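4.2 Open square forms on the table top

The second group of items in the Fernusen set are what we call open forms: hollow, shallow, walls but not much else. Cookie cutters, tray rings, square containers, frame-type toy parts. They came up in the household survey far more than we planned for. Of 1,634 items logged, 839 were open forms of one kind or another, and most of them were plastic. The Eltville households logged them mainly in the kitchen, the Forer ones mainly in a play corner or a hallway drawer. Same objects, different room.

We sorted by outline first (round, square, other), then by wall height against width. Color was logged but not used for sorting. In hindsight a mistake, see below.

Square forms with rounded corners turned out to be the awkward ones. Round forms nest, and people nest them without being asked. Square ones only nest if the corners line up, and with a rounded corner the eye is a poor judge of that. Participants turned them a little, tried, turned them again. In the tidying task (20 participants, one table, one bin, no time limit) the square forms were usually put away last or laid flat on top of everything else. Several people used one as a holder for smaller things, clips or bottle caps, and then did not count it as an item at all when asked what was left on the table. This matters for the scoring. An open form that is holding something was marked "in use" by four of the raters and "not tidied" by the other two, so agreement among the 6 raters was poor on exactly this point. We kept both codes and report them seperately in Section 5.

Wall thickness also did some work. Thin walled forms, the usual cutter with a sharp edge, were handled by the rim and put down quickly. Thick walled ones got picked up any which way, often with a finger inside and the thumb outside, and were much more likely to be carried together with something else in the same hand. Participants described the thick ones as "a box" even when there was no bottom. The naming is not trivial: if it is a box, it goes with the boxes. Two kitchens in Eltville had cutters stored with the food tubs for this reason and the owners could not say when that started.

On color. Bright forms were found faster, no surprise, but they were also left out longer. Our guess is that a bright pink or orange piece does not read as clutter in the way a gray one does, or it reads as belonging to a child and so as somebody elses job. The interview notes from November lean toward the second reading. We did not control for this and the color log is patchy, with shade names picked by whoever held the clipboard (pink, red, pink-red, "raspberry"). Anyone reusing the log should merge these before doing anything with it.

Aerts storage bins were used throughout for the tidying task. Bin depth was enough for all square forms lying flat, not for all of them standing. Standing forms tipped when the next item went in, and a tipped form takes up more room than either a flat or an upright one. Participants noticed this by the third or fourth item and switched to laying flat. Switch point logged per person, table in the appendix.

Figure 3 gives one square form of the rounded-corner type, thick walls, pink. Coded as shallow, hollow, square. Items of this type make up the S-R rows in Table 2, and where the text says "square form" with nothing further, this is the type meant. Sharp-cornered squares are S-S and are discussed only in 4.4, too few of them to say much.

Figure 3. Open square form, type S-R.

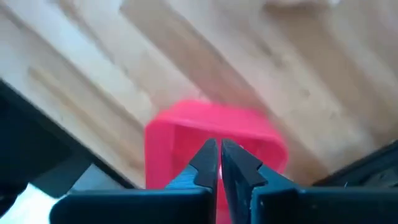 One rater objected in the margin of the coding sheet that S-R should be split again by whether the piece has a bottom, as people put things into the ones that do and through the ones that don't, and that the "in use" code would give far less trouble if this were settled before scoring.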